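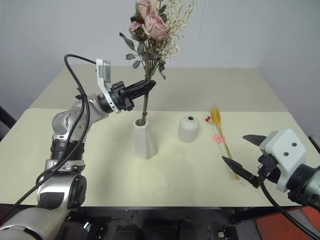
Opinion > Automation > Teaching by hand

Search articles Go

Two arms, one person steering, roses into a vase. People laugh. I don't. Flestico wants 300 demos before they train anything and I say fine, but let the operator be slow. Fumbles too. Keep them in.

Tatiana Kadlec disagrees, wants clean runs only. Clean runs teach teh robot nothing about a stem that slips. 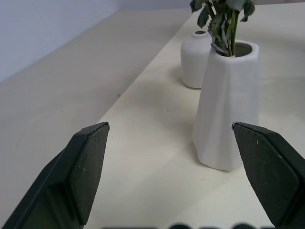 Pay the hands

Steering is skilled work. Price it that way.

32 shares | 2 comments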